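Comparison of Two Parallel Grippers for Tabletop Pick and Place

Student Project Report, Department of Mechatronics
Prepared by Babar Lashari and Jawad Dhanial

1. Purpose

The project was set up to decide which of two parallel grippers should be fitted to the teaching arm in the automation laboratory. The arm is used by second-year students for exercises in picking, placing and sorting. The present gripper, a Flulleck unit with two rigid fingers, has been in service for several terms. The candidate replacement is a Jiltisen unit of similar size with a longer stroke and a current limit that can be set in software. Both units were loaned to the project group from September until the end of the term.

2. Equipment

Both grippers were mounted on the same arm through the same adapter plate. Motion was commanded from a Memon controller, and gripper force was set through the controller's auxiliary port. A small camera was fixed at the wrist so that its view included the fingers. The same camera mount served both units, and its position was not changed after the first calibration.

Test objects were chosen from items that students commonly bring to the laboratory: capped drink bottles, round lidded containers, cardboard boxes and a set of turned aluminum parts. No object was heavier than the rated payload of the weaker unit.

3. Method

Each gripper completed 200 pick attempts. An attempt was recorded as successful if the object was lifted clear of the table, carried to the marked position and released upright. Objects that tipped on release were recorded separately. Finger force was held at one setting for rigid objects and at a lower setting for bottles and thin-walled containers.

Approach paths were taught by hand and then replayed. For bottles, the arm approached from the side with the fingers open and closed on the body below the shoulder. Where two objects stood close together, the path was taught so that neither finger passed over the neighboring object. The wrist camera was used to check finger position before each close command.

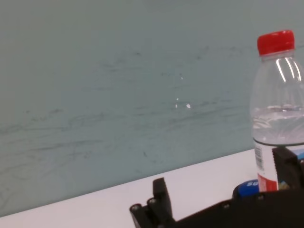 Why was a wrist camera used in place of an overhead camera?
The overhead camera loses sight of the grasp point when the arm moves above the object. A camera at the wrist travels with the gripper and keeps the fingers in view during the final part of the approach.

Transparent objects needed particular care. Clear plastic lets the background show through and produces bright reflections along the curved shoulder, and the edge detection routine supplied with the Emano software often placed the object boundary in the wrong position. Colored caps and printed labels were more dependable features. The group therefore changed the routine to search first for a cap and then to estimate the centerline of the bottle from it.

4. Results

On boxes and aluminum parts, the two grippers performed equally well, and the group found no reason to prefer one over the other. Differences appeared with bottles. The Flulleck unit closed at a fixed speed and tended to push a light bottle sideways when one finger made contact before the other. The Jiltisen unit could be slowed during the last part of its stroke, and fewer bottles were displaced.

The Jiltisen unit was the slower of the two over a full cycle. It also stopped on 2 occasions with a communication fault, both during the first week. The fault did not return after the connector was reseated. Finger wear was inspected after the trials and was slight on both units.

5. Limitations

All trials were carried out under the ordinary ceiling lights of the laboratory. The effect of daylight was not studied. Only 6 of the test objects were transparent, and the findings for that group should be read with caution. The manufacturer's service interval of 3000 cycles for the Jiltisen unit was not reached, so long-term reliability remains open.

6. Recommendation

The group recommends that the Jiltisen gripper be fitted to the teaching arm, with the slower closing speed stored as the default. The Flulleck unit should be kept as a spare, together with its adapter plate. The modified detection routine and the taught paths have been placed in the laboratory's shared project folder.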